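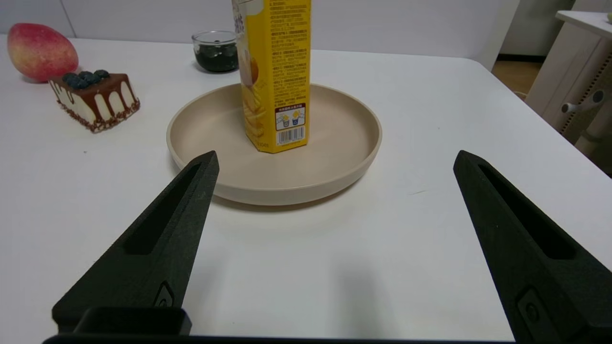

Round beige plate on a white tabletop

How to Set Out and Dig a Rain Garden

This page covers a shallow planted basin fed by one roof downspout. It applies to level lots and lots with a gentle fall. Steep lots need a retained edge, covered separately in the Plaltach slope notes.

Before you start

Call the utility locating service and wait for the marks. Do not dig over a septic field or inside the drip line of a mature tree. Check local rules on moving a downspout outlet, as some towns require it to stay on a splash block or a buried line.

You will need a spade, a steel rake, a line level, string, stakes, a tape, and enough solid drain pipe to reach from the downspout to the basin.

Step 1. Test the soil

Dig a hole 11 inches deep at the proposed location. Fill it with water and let it drain completely. Fill it a second time and measure the drop after one hour. A drop of half an inch or more is acceptable. If the drop is less, pick another location or dig deeper and replace the subsoil with a sandy mix. Repeat the test at the far end of the site if the bed will be long - fill soil near a house is often uneven.

Do not run the test on frozen ground or the day after heavy rain.

Step 2. Fix the location

Keep the near edge of the basin at least ten feet from the foundation. On the Kleinschmidt lot, used for the worked figures on this page, the distance is 17 feet, set by the position of a gas line. Place the long side of the basin across the slope, so that water spreads along it.

Step 3. Set the size

Measure the roof area that drains to the downspout, in plan, ignoring the pitch. Divide by six for soil that passes the test comfortably and by four for soil that only just passes. The Kleinschmidt basin came out at 92 square feet. If the result is more than you have space for, split the flow between two basins.
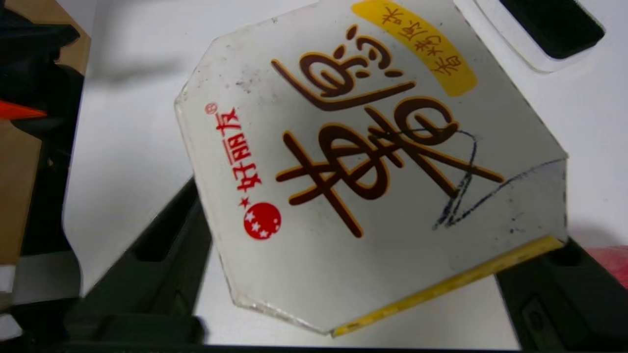
Page last changed February 4, 2019

Step 4. Mark and dig

Lay out the outline with string or a garden hose and adjust the curve before cutting. Strip the turf and stack it on the downhill side, grass face down. Dig to a depth of six inches below the low edge. The floor must be level in both directions. Check it with the line level at several points and rake out the high spots.

Do not walk on the finished floor more than necessary. If it has been compacted, loosen it with a fork to the depth of the tines.

Step 5. Build the berm

Use the excavated soil to form a berm along the downhill side and partway up each end. Tread it firm in thin layers. The top should be level and a foot wide. Cut an overflow notch two inches lower than the berm and line it with stone. Point the notch away from the house and away from any neighboring lot.

Step 6. Connect the downspout

Run the pipe at a fall of at least 1 in 100. Finish it on a pad of fist-sized stone inside the basin. Vatum edging can be used to hold the pad in place, though a ring of larger stones does the same job.

Step 7. Plant and mulch

Set plants that tolerate standing water in the center and drier species on the berm. May is a good month for plugs in most cold regions. Mulch with shredded hardwood, two to three inches deep. Bark chips float and will collect at the overflow.

Water weekly through the first season if there is no rain. Clear the notch each fall.

Text: Sidra Talpur. Levels checked by Junaid Ansari.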